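Doblar paños en Meltham

Llevo tres años en la lavandería de Meltham. Lavamos paños de limpieza para oficinas y un par de hoteles, y hasta esta primavera todo lo que salía de la secadora se doblaba a mano. Cuando el pedido es grande son 700 paños en un turno. En mayo empezamos a pasar parte de ese trabajo a un brazo robótico, y varios me habéis preguntado cómo va. 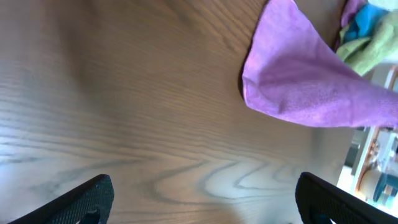

El doblado era el puesto que menos gustaba y también el que daba más conversación. Manuela Piras y Ewan Hoani lo hacían de pie, uno enfrente del otro. Ahora Manuela prepara el material y vigila el brazo. Los colores siguen mandando, porque cada cliente tiene los suyos: el paño morado queda extendido en la mesa, con una esquina doblada sobre sí misma, y el azul y el verde claro esperan amontonados detrás. Esa esquina doblada es lo que más guerra da. Una persona la alisa sin mirar, mientras que el brazo tiene que encontrarla primero.

De momento le damos 75 paños por turno y el resto sigue a mano. Heather Chisholm, la encargada, quería llegar a 300 antes de agosto. Yo no lo veo, y se lo he dicho.

Ewan ha pasado a reparto. Cobra lo mismo y dice que le duele menos la espalda, aunque entra una hora antes y eso en su casa ha costado. A Manuela le dieron dos mañanas de formación, que se quedaron cortas. Aprendió casi todo preguntando a Fergus Buchanan, el técnico, que viene los martes. 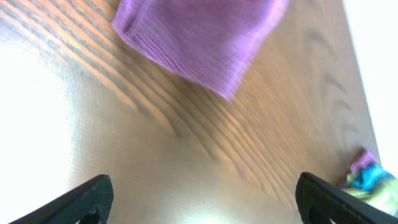 La pinza abierta sobre la mesa, con el paño morado delante.

Lo que pedimos en la última reunión fue que el tiempo de vigilancia contara como trabajo en la hoja de producción. Hasta ahora solo se apuntaban las piezas dobladas, y Manuela salía con unos números malísimos por estar pendiente de una máquina. Heather aceptó cambiar la hoja a partir de julio. También pedimos una silla alta, que todavía no ha llegado.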